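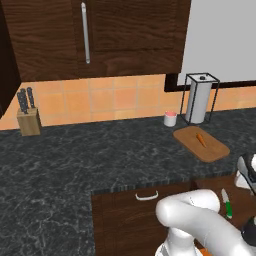 How often do we re-zero the arm in our simulated kitchen cell? Every 151 episodes, and again whenever I change the gripper model.

**Figure 1.** The Gunlow kitchen cell, rendered, with the carrot on the cutting board and the green-handled knife near the gripper.

### 3.2 Keeping the cell in shape

I used to skip the re-zeroing, and I paid for it! After over 3,000 episodes the joint offsets in our Byun config had crept far enough that grasps on the knife handle started slipping. Now a script reloads the offsets, runs 5 test grasps and logs each one (I still read the log myself, coffee in hand).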